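The Laboratory Automation Office at Trakureo has revised its working rules for robot arm benches. This thread sets out the main points for staff, visiting groups and contractors. The full text is on the internal pages under Bench Standards.

Scope. The rules apply to every bench where an arm moves labware between holders and instruments, and to every simulated bench used to prepare a method for those rooms. A method developed in simulation is held to the same written standard as one developed by hand.

Roles. Each bench has one named method owner and one named reviewer. They may not be the same person. For the Skakberg benches the owner is Zewditu Weldu and the reviewer is Karthikeyan Unnithan. For the Gebreyes benches the owner is Bontu Tefera, and review is shared until December.

Layout comes first. Holder positions are fixed in the layout sheet before any motion is written. If a holder is moved or turned, the sheet is revised and the motion is tested again from the start. Small changes by eye are not permitted, including changes made "just for one run."

Holders may be set at an angle to the bench where reach requires it. The angle must be recorded with the position. We have found several older sheets that gave the position only, and these have been returned to their owners.

Labware definitions. Each plate or block is entered with its height, its outer footprint and the height at which it is to be gripped. Taller pieces need their own travel height. Copying the entry of a similar plate and editing it later is the most common cause of returned methods this year. 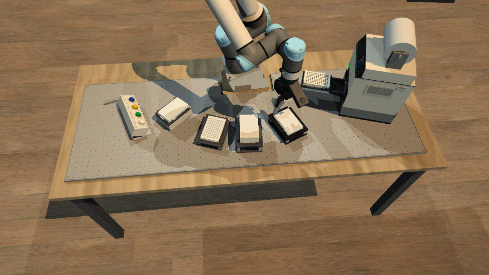

Does a method that passes in simulation still need a slow run on the physical bench?
Every method needs one, whatever its result in simulation. The slow run is made with empty labware, with the method owner present, and is signed in the bench log before normal speed is allowed.

Cycles. A new method completes 60 cycles in simulation with varied starting positions before it goes to review. A method that will run outside staffed hours completes 1,000. A failed cycle is reported with its cause. It is not removed from the record, and the count begins again after the fix.

Reviewers should note that nearly 8 percent of the methods submitted under the old rules had no record of failed cycles at all. A record of that kind will now be sent back with a request for the original logs.

Lighting and shadow. Where a method depends on a camera, the simulated tests must include uneven light on the bench surface and on the labware. Tests made only under flat, even light will not be accepted. Mỹ La maintains the approved set of lighting conditions and will add to it on request.

Stops and controls. Staff must be able to reach the stop control without leaning over the bench or passing through the area swept by the arm. Operators are to be shown its location in person. A diagram is helpful but does not replace this.

Entering the work area. The arm is stopped and the stop confirmed before a hand goes over the bench for any reason, including a dropped lid or a label that has come loose. Pausing the method from the screen is not a stop for the purpose of this rule.

Instruments. A plate is handed to an instrument only after the instrument reports that it is ready. Fixed waiting times are no longer allowed in place of a ready signal. The Tevow interface has supported this signal since its last update - owners of older methods should plan the change now.

Records. The layout sheet, labware entries, cycle record and slow run signature are kept together for 2 years after a method is retired. Loose copies on personal drives do not count as records.

Exceptions are requested in writing from Saodah Tambunan before the work begins. A request states the rule concerned, the reason, and the date on which the exception should end. Open-ended exceptions will not be granted.

Methods already in use may continue under the old rules until the end of December. Any change to such a method before then - including a change of holder - brings it under the new rules at once.

Comments on the wording may be sent to the office through the usual form. Questions about a particular bench should go to its method owner first.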